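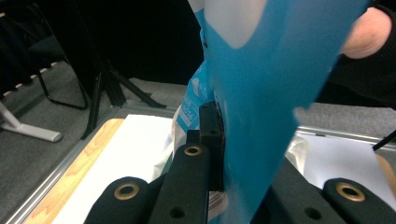 Ximeng Fang reckons the whey is going on too early, and that the joints won't thank us for it. Paint at pH 4 on fresh lime, she wrote in the margin of the last page, and you'll get bloom before Christmas. Fair point! I've tried it both ways now, so read on.

October, notebook 3, Sketham wall

Casein paint trials, second round. Batch C is lovely. I let the curd stand overnight under a damp cloth, squeezed it out just after 7 in the morning and stirred in the lime putty a spoonful at a time until it went glossy and ropey (you can feel the moment it turns, the stick suddenly glides). Then pigment, already soaked in water. The yellow ochre went in like a dream. The green earth sulked and needed the muller again, so soak it longer next time.

Put out on the test panels in the back passage, two coats on each, brushed crosswise:

A, skimmed milk, old putty. Chalks if you rub it with a thumb.
B, same with a drop of linseed oil. Tougher, but yellower, and the smell!
C, quark, old putty. No chalking at all. Beautiful soft finish, a bit like eggshell.
D, quark, new putty from Olatunji. Thick as custard, drags under the brush.

Re the whey: I washed half of the curd for C and left the other half alone. Washed is clearly better. The unwashed patch has a faint white haze in the bottom corner, so Ximeng gets that one, though it's nowhere near as bad as she feared.

Grinding notes. The ochre from Wernov comes coarser than the last lot. I put 455 g through the fine sieve and it took most of the afternoon, but the colour is so much warmer that I'd do it again tomorrow. Akihiko wants a darker version for the skirting. Try a pinch of raw umber first, black makes it go dead.

Paint keeps a day, no more. By 4 o'clock the leftover C was already stringy and I threw it out. Mix small!

To do: scrub panel A and start again with quark. Ask Hongjun if there's any of the old putty left in the cellar tub. Wet rub test on B and C, same sponge, same number of strokes. Try C on the bare brick by the door, one coat thinned with water and one straight.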